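Presaro Battery Log - read me first

Presaro is a small table of battery measurements from used laptops and netbooks. I collected it with Nasrin Moradi in the repair shop in Stullside, and later we received more machines from a school in Tlapale. The table has 1,277 rows. Each row is one full discharge of one battery, and there are 298 batteries in total.

What is in the files

runs.csv - one row per discharge, with start charge, end charge, minutes and screen brightness.
machines.csv - one row per laptop, with model year, screen size and owner's note.
notes.txt - free remarks, mostly mine, in mixed spelling.
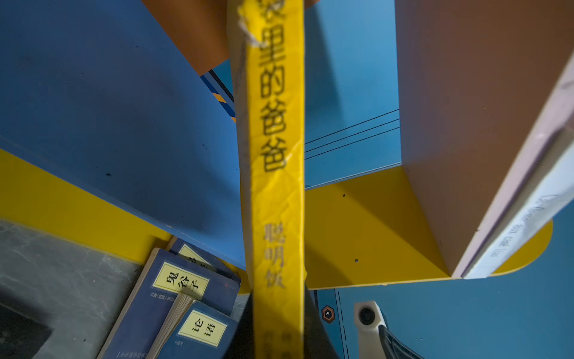 The owner's note is the column which gave us the most work. People wrote it by hand on a paper label, and they wrote in the language they use at home. We kept all of it in UTF-8 and did not translate. If your program cannot show a line like the large black characters on that yellow book spine, 里的爸爸, then it will also break on part of machines.csv. Please check this before you report a damaged file. Old versions of spreadsheet programs often guess the encoding wrong, so choose it by yourself in the import window.

How we measured

Every battery was charged to full, left for one hour, and then discharged with the same video playing in a loop. Wireless was on. Brightness was set to the middle step, but on 101 rows we could not set it, and there the field is empty. Capacity is given in mWh as the system reported it, we did not correct it.

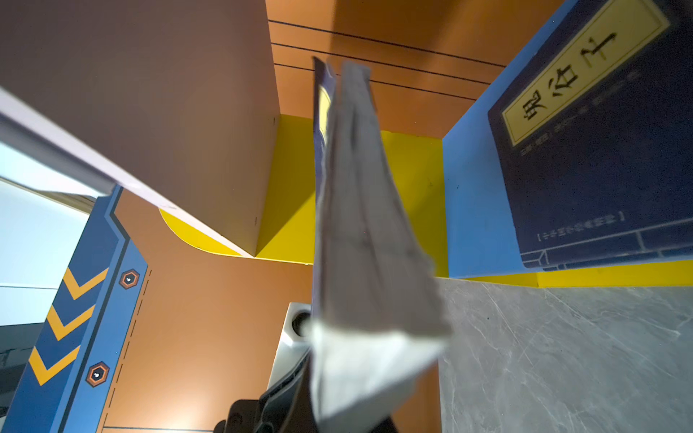 Known problems

Minutes are rounded down in the first part of the table and rounded to nearest in the rest - the column "round" tells you which.
Two machines from Tlapale have the same serial number. We believe it is a typing mistake.
The Sevville rows were removed in December, as the charger there was faulty.

Use

You may use the table for any purpose. If you find a mistake, write to Nasrin Moradi and give the row number.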